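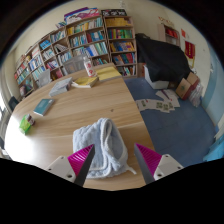 16/04/2019. Up at 8 and started on the big table, which I had been putting off all week. Conceição Neves comes tomorrow to look at the shelves and wants somewhere to lay things out. The blue towel is folded, more or less, with a white loop or string hanging off one corner. It can go upstairs with the others. The teal book and the yellow ones belong in the bookcases, but those are packed already and I don't know where they will fit. The grey basket may have to do for now.

Trinidad rang at lunch. She has finished with the Mahlangu papers and will bring them back in July. I told her there was no hurry.

Went out for bread and stamps, £7.01 in all, and was gone about 40 minutes. Rain on the way home.

Read a bit after tea. I would like to get rid of some of the magazines on top of the middle bookcase, but I said that last year as well. Must ask Conceição whether she wants a key. Bins out. Bed early.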